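From: Zuleica Vieira
To: Loswood proofreaders list
Date: 2024-12-03
Subject: Re: Short texts and how to charge for them

Dear all,

Thank you, Ewan, for raising this. I answer below your paragraphs, I hope it stays readable.

Ewan McIver wrote:

> Gillies have asked me to check the lettering for their spring
> range: tote bags, tea towels, some mugs. There are 300 items and
> most have fewer than six words on them. At my usual rate per
> thousand words I would earn less than the bus fare.

I had the same situation with Trorholm when they made labels for garden seeds. The whole job was 3,614 words, but it took me longer than a novel chapter of double that length. In a chapter the sentence carries you and you feel when something is wrong. On a label there is no sentence. Each one begins from zero.

I now charge short texts by the hour, with a minimum of 2 hours. Trorholm complained at first and then accepted. If Gillies insist on a price per item, I would do a test on 30 items with a clock beside you and calculate from that.

> Jeanie Lindsay tells me she reads display text backwards, letter
> by letter. Does anyone else do this? I tried it and went slightly
> mad.

I do it, but only for capitals. With small letters I can trust my eye more, because the words have a shape, with parts that go up and parts that go down. In capitals all words are a brick. I O and P next to each other are very easy to swap with a neighbour on the keyboard, and the spelling checker is often set to ignore words in capitals. Please look in your settings, it is a little box and in my program it was ticked from the start.

Another method, which I learned from Tiburcio Xolalpa: turn the page upside down. You cannot read fast any more, so you must look. He used it for the Triltoddale parish map, where the street names go in all directions anyway. It is tiring for the neck and I would not do it for a whole afternoon.

> Last thing. They send me the words in a spreadsheet, but the
> designer types them again by hand. Should I insist on seeing the
> artwork?

Yes, please insist, and put it in writing before you begin. What you correct in the spreadsheet is not what goes on the towel. I ask for a PDF of every item at the final size, and I write on my invoice which version I have seen. If they change the colour afterwards, fine. If they touch the text, it comes back to me, also when it is only a line break.

One question from my side. Gladys Mrema wrote in January that she keeps a list of the words she has missed over the years, and that she would share it when it was tidy. Gladys, it does not need to be tidy! I would be glad to have it as it is, and I can send mine in exchange. Mine has "pubic library" in it, so you will not be alone.

With kind regards,
Zuleica
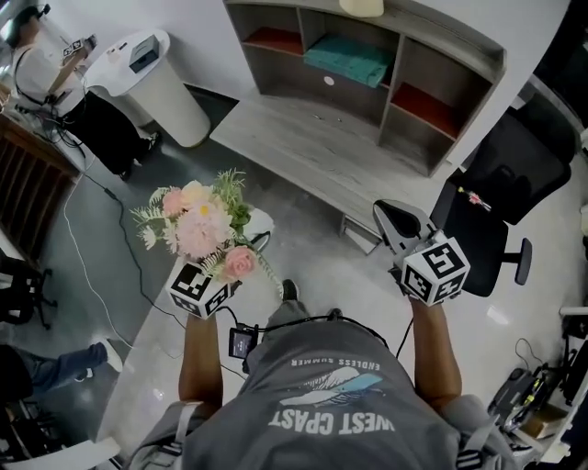
Grey T-shirt: "ENDLESS SUMMER" in the small line, "WEST CPAST" in the big one.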